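Splash lube or pump for a long-distance special?
Prewar Specials board > Engines and running gear

tinlizard_9
Picking up from the thread that got locked. I have a four-cylinder flathead from the late twenties going into a two-seat special, narrow body, no front brakes, the usual. The plan is a dirt oval in February and then a long gravel run home. The shop that did my babbitt is pushing a Plinder kit, which is an external oil pump driven off the generator gear, with a line to each main. It costs more than I paid for the chassis. Their sheet says it is good for sustained running at speeds where splash "cannot be relied upon". Relied upon by whom, it doesn't say. Does anybody have real miles on one?

cottercreek
I have one. I like it. The gauge reads 9 pounds at idle when hot and goes up from there. I sleep better.

tinlizard_9
Sleeping better is what I'm suspicious of. Did you ever run the same engine without it?

cottercreek
No, it went in with the rebuild.

oldmagneto
Then you can't say what it did. You had new babbitt, a balanced crank and fresh rods all at the same time. I'd expect that engine to be happy with a dipper tray and a prayer. I've run splash at 70 on a lake bed with extra dippers and a deeper tray, and pulled the caps afterward. They looked fine. The rear main is where they get hungry, and a lot of that is people running the oil low because they hate the leak.

sumpguard
With respect, "they looked fine" is the same kind of evidence you just told cottercreek off for. One lake bed, one set of bearings. How long were you at 70?

oldmagneto
Fair. Not long. It's a lake bed, you run out of lake.

gravelrash_deb
My objection to the pump kits is the drive. You're hanging the life of the engine on a small coupling that somebody designed on a computer. Splash has no coupling. If you convert fully and block off the old feed, a sheared pin means you have nothing at all. I'd keep the dippers whatever you add on top.

cottercreek
The instructions tell you to keep the dippers. It isn't a replacement for splash, it's in addition.

gravelrash_deb
Mine didn't say that. Mine was a Stüber, though, the older version, bought secondhand in a coffee can. There may have been a page missing.

tinlizard_9
So the Plinder people sell you a pressure system and then tell you to keep the splash system. I'm trying to be fair here, but if both are in there, how would anyone find out which one is doing the work?

sumpguard
Drilled crank or not? It matters more than the brand. If the crank isn't drilled, your pressure stops at the mains and the rods are living on splash no matter what the gauge says. Most rods that come out through the side of a block had a gauge on the dash saying everything was lovely.

tinlizard_9
Not drilled. The shop did not bring this up.

sumpguard
No, they wouldn't.

oldmagneto
Spend the money on rods and a decent tray. And change the oil after the first hour, then again after the oval.

cottercreek
I think you're all being hard on it. Mains matter too. On a two-hour gravel run in the heat I would want fresh oil going to the rear main all the time, and I can't see what harm it does apart from the price.

gravelrash_deb
More joints to leak, and flared copper lines near a vibrating block. I carried 6 spare fittings on my last run and used 2 of them before lunch. Steel line and proper clips would have helped, I admit that.

renament_fan
Has anyone tried the Renament additive? A guy at the swap meet swears by it for babbitt. His engine went from noisy to quiet in one tank.

oldmagneto
Thick stuff makes everything quiet. So does a wool blanket.

sumpguard
What was the noise? Piston slap goes away when it warms up, with or without a bottle of anything.

renament_fan
I don't know, it was his car. He was pretty sure about it though.

tinlizard_9
I'll pass. I've got a can of Garneveo straight 30 on the shelf and my plan is to put oil in the oil hole.
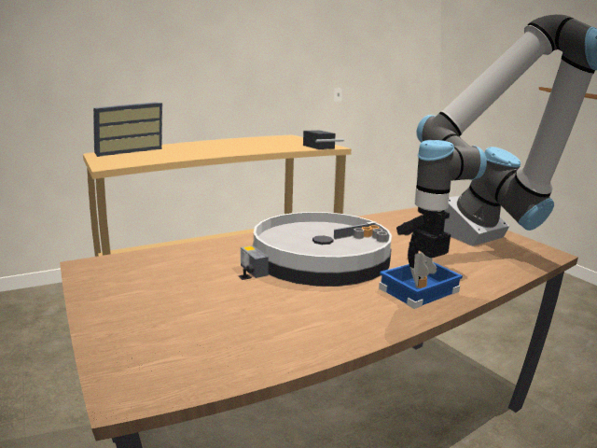

Update from tinlizard_9, same thread

Called the shop and asked about the rods. Long pause, then I was told that drilling the crank was "an option" and got quoted for it. I said no thanks. I'm going with oversize dippers, a deeper tray, a second oil line from the flywheel end to the front, and an inspection cover I can get off without dropping the whole pan. The cover is so I can check bearing clearance after the oval, before I commit to the drive home.

cottercreek
Good luck with it. I still think you'll want a gauge by the end.

tinlizard_9
Maybe. I'll post clearances before and after, on all the rods and mains, good or bad. If the rear main has opened up I'll say so and you can have your turn.

sumpguard
Measure them the same way both times, please. Same plastic gauge, same torque, engine cold. Half the before-and-after numbers on this board come from two different methods and a bad memory.

gravelrash_deb
And write down how much oil went in. Mine always "used none" until I started measuring what I poured back.

oldmagneto
Which end of the pan are you putting the drain? If the car sits nose up on the trailer you'll leave a cupful behind at the back every time.

tinlizard_9
Back end, passenger side. There's a crossmember in the way on the other side.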